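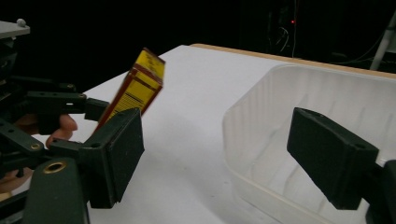 Section 7. Dropped and Thrown Objects

7.1 Scope

This section applies to the Niklow Zerngate hand-held gripper when it is used for tabletop pick-and-place work with small packaged goods. It covers the fault logged by the Odoi recorder as code 701, "Object lost during grasp or release," and the related cases in which a carton tips, slides, or leaves the fingers before the operator intends it to. It replaces the text on dropped objects in the January edition. The revised text took effect on July 20, 2021.

Faults of the lever return spring are covered in Section 8. Faults in which the recorder stops without a code are covered in Section 9.

7.2 Before You Begin

CAUTION: The finger linkage has several pinch points. Keep fingertips on the lever and away from the links whenever the fingers are moving. Do not reach between the pads to catch a falling object.

CAUTION: A carton released at an angle may travel beyond the work surface. Operators and observers must wear eye protection during the tests in 7.5 and 7.6.

You will need:
the gripper, with both finger pads fitted
one test carton, empty and taped shut
one receiving bin
a lint-free cloth
the small hex driver supplied in the Zerngate case
a blank fault sheet (Form R, issued by the Randance service desk)

NOTE: Do not use stock goods as test cartons. A carton that has been dropped repeatedly will have soft corners and will give a misleading result.

7.3 Recognizing the Fault

Code 701 is raised when the finger opening changes by more than the set limit while the recorder still considers an object to be held. The code does not identify the cause. The operator must note which of the following took place.

Early release. The fingers open before the carton is over the bin.

Tip-out. The carton turns about one edge and leaves the pads at a steep angle. This is the most common form with thin, flat cartons held near one end.

Sticking release. The fingers open fully but the carton stays against one pad for a moment and then falls, often striking the top edge of that pad on the way down.

Squeeze-out. The carton is pushed forward or upward as the fingers close. The pads are usually found to be out of parallel.

If the form of the fault cannot be determined at the time, replay the last recording on the Odoi unit at reduced speed before filling in the fault sheet. Do not rely on memory.

7.4 Immediate Action

1. Stop moving the gripper. Hold it in place above the table.

2. Release the lever slowly and allow the fingers to come to rest.

3. Press Pause on the Odoi unit. The recording is kept and marked with the fault code.

4. Set the gripper down on the table, pads facing away from you.

5. Retrieve the carton. If it has fallen off the back of the table, switch off power to the bench before reaching among the cables.

6. Inspect the carton for crushed corners, torn print, or open flaps. Set a damaged carton aside and label it.

7. Enter the time and the form of the fault on the fault sheet.

NOTE: Do not delete the recording. Failed grasps are required for the fault review and are stored separately from accepted work.

7.5 Checking the Pads and Linkage

Carry out this check after any tip-out or squeeze-out, and after any second occurrence of code 701 in the same session.

1. Confirm that the recorder is paused.

2. Wipe the inner face of each pad with the lint-free cloth. Tape residue and paper dust both affect release. Do not use solvent.

3. Check the small screws that hold each pad. They should be seated flush. Tighten with the hex driver until resistance is felt, then stop.

CAUTION: The pads are threaded directly. Overtightening strips the thread and the pad must then be replaced.

4. Squeeze the lever halfway and look along the pads from above. The two faces should be parallel at this position. A slight inward angle with the fingers fully open is normal and is not a fault.

5. Squeeze and release the lever several times. Both fingers should move together. If one finger lags, inspect the linkage pins on that side for a pin that has worked partly out of its hole.

6. Press a loose pin back with thumb pressure only. If it will not seat, or if it moves out again, withdraw the gripper from use and return it to the Randance service desk.

7. Check the ring inserts in the housing and links. An insert that turns freely or stands proud of the surface is worn. Do not attempt to glue it.

NOTE: Pins and inserts are rated for 1,000 lever cycles between inspections. The cycle count is shown on the Odoi unit under Tool, Usage. Reset the count only after a full inspection has been signed off.

7.6 Release Test

The release test confirms that the gripper can let go of an object cleanly. It is to be done with the bin on the same surface as the carton, in the position used for normal work.

1. Place the bin on one side of the table, clear of the back edge.

2. Stand the test carton upright in front of the gripper.

3. Close the fingers on the carton at mid-height. Use the least pressure that will lift it.

4. Raise the carton clear of the bin rim and hold it there for a slow count of three. If the carton turns in the fingers, stop and repeat 7.5.

5. Move over the bin. Lower the carton until its bottom edge is inside the rim.

6. Release the lever in one smooth motion, without a flick of the wrist.

7. Watch the carton as it leaves the pads. Both faces should separate at the same moment and the carton should drop straight.

8. Repeat until the Odoi unit shows Test Complete.

The gripper passes if no carton touches a pad after release. One contact is recorded as a marginal result and the test is run again from step 1. A second marginal result is a failure.

CAUTION: Do not open the fingers while the gripper is being moved sideways. A carton released in this way keeps its motion and may strike the bin, the operator, or the equipment behind the table. Reports received by Niklow show that this is the leading cause of damage to mounted bench equipment.

7.7 Adjusting the Loss Limit

If the mechanical checks are passed and code 701 continues to appear with no object lost, the limit may be set too low for the carton in use.

1. On the Odoi unit, open Tool, Limits, Object Loss.

2. Note the present value on the fault sheet. The factory value is 70.

3. Raise the value in single steps, running the release test after each change.

4. Do not exceed 100. Above this value the recorder may fail to register a real drop, and the recording will be marked as accepted in error.

5. Save the value and restart the unit.

NOTE: The limit is stored in the recorder and is not carried over with the gripper. A gripper moved to a second bench must be tested again there – including when both benches use the same carton.

7.8 Returning to Work

1. Confirm that the fault sheet is complete, including the form of the fault and any change of limit.

2. Clear the table of test cartons.

3. Check that cables behind the table are out of reach of a falling object and that no connector was disturbed.

4. Press Resume. The Odoi unit starts a new recording and does not continue the interrupted one.

If code 701 appears again within the same session after all the steps in this section have been followed, tag the gripper Do Not Use and send it to the Randance service desk with the fault sheet and both pads fitted. Grippers returned without pads cannot be tested for alignment and will be held until the pads are received.

7.9 Related Codes

702 Finger opening not detected. See Section 8.
704 Lever held at end of travel. See Section 8.
710 Recording closed while object held. See Section 9.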